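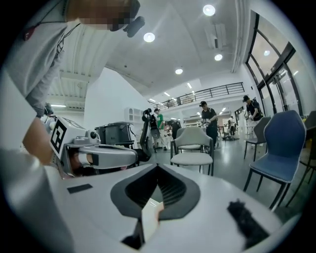 4. Setting Up the Sellar Under-Counter Water Softener

Read this section through before you shut off the water. Allow a full morning for the work. The Sellar must stand upright for the whole installation, including while you make the connections.

4.1 Before you start

1. Check the hardness of your water with the test strip in the accessory bag. Write the result inside the front cover of this manual.
2. Find the main shut-off valve and make sure it turns freely.
3. Clear the cabinet. Leave a gap of 15 cm behind the tank for the hoses.
4. Check that the floor of the cabinet is level and will bear the weight of a full tank.

Caution: Do not install the softener where the temperature can fall below freezing. Frost damage is not covered by the Rirodo warranty.

4.2 Connecting the hoses

1. Close the main valve and open the lowest cold tap in the house. Wait until the flow stops.
2. Fit the bypass valve to the back of the tank. Tighten by hand, then a quarter turn with a wrench.
3. Connect the supply hose to the port marked IN and the house hose to the port marked OUT.
4. Push the drain hose onto its spigot and secure it with the clip. The other end must hang above the drain — never push it down into the pipe.
5. Set the bypass valve to BYPASS.

Note: Units with the older Atarance valve head have the ports the other way around. Go by the markings on the head and ignore the drawing on the carton.

4.3 Filling and first rinse

1. Open the main valve slowly and let the tap run until it stops spitting air. Close the tap.
2. Turn the bypass valve halfway toward SERVICE. Wait for the hissing to stop, then turn it the rest of the way.
3. Pour clean water into the salt bin up to the lower line.
4. Add tablet salt up to the upper line. Do not use rock salt or table salt.
5. Plug in the power supply. Set the clock, then enter the hardness from step 1 of 4.1.
6. Hold RINSE until the light blinks. The first rinse uses 174 liters.

Caution: If water drips from a connection during the rinse, set the valve to BYPASS and unplug the unit before you touch the fitting.

4.4 Reserve setting

The reserve is set at the factory to 700 liters, enough for most households. To change it, hold MENU and press the up or down key. The highest setting is 3000.

Section revised 2023-02-17 by Solange Fortin. Valve notes checked by Rogério Trindade.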